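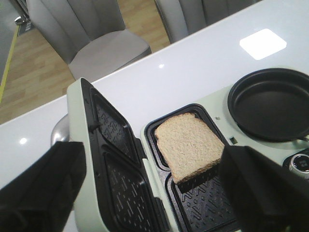
Recording a small choir in a hall with a noisy heater

tleemans
6th February
I've got a community choir to record at the Giltelwood hall in March. 11 singers plus an upright piano. I have a matched pair of small diaphragm condensers, one large diaphragm and a four-input interface. The hall has a gas heater on the side wall that puts out a steady hum and some fan noise. Should I put the pair up in front and use the large one on the piano, or just use the pair and leave it at that?

mirta_r
Just the pair. Put them in ORTF on a tall stand behind the conductor and move the piano until the balance is right. Every time I've spot miked an upright in a small hall I've ended up muting the track.

Kashindye
Disagree. An upright facing a wall sounds like mud from out front. Put the large diaphragm behind the soundboard, a foot or two back, and record it. You don't have to use it, but you can't add it later.

mirta_r
If it faces a wall, turn it around. Then you don't need the spot.

Kashindye
Have you tried turning the piano at Giltelwood? One of the castors is seized. It took four of us to shift it for the Ciltisthorpe concert and we marked the floor.

tleemans
Didn't know about the castor. I'll assume it stays where it is.

mekdes w
Turn the heater off while you're recording. Warm the hall for an hour beforehand, then switch it off for each block of takes. We do 40 minutes on and then a break with the heat running.

eldana_m
Second that. Also check the pilot end of the heater, it ticks as it cools — give it ten minutes or so before you roll. For whatever low rumble is left, a high pass on the pair at 50 Hz is safe if your basses aren't going very low.

mirta_r
I wouldn't filter on the way in. Do it in the mix, where you can hear what it takes off the piano.

eldana_m
Fair enough, I meant in the mix.

tleemans
Thanks all. Is noise reduction worth trying if they refuse to sing in the cold? A few of them are well into their seventies.

Kashindye
Record a minute of the empty hall with the heater going and use that as your noise profile. Go easy, 10 dB at the most. Past that the ends of phrases go watery and the reverb tail disappears.

mekdes w
I'd leave the hum in before I'd do that to a choir. Scarves are cheap.

tleemans
I'll get the room noise anyway and ask about scarves. How high is everyone putting the stand?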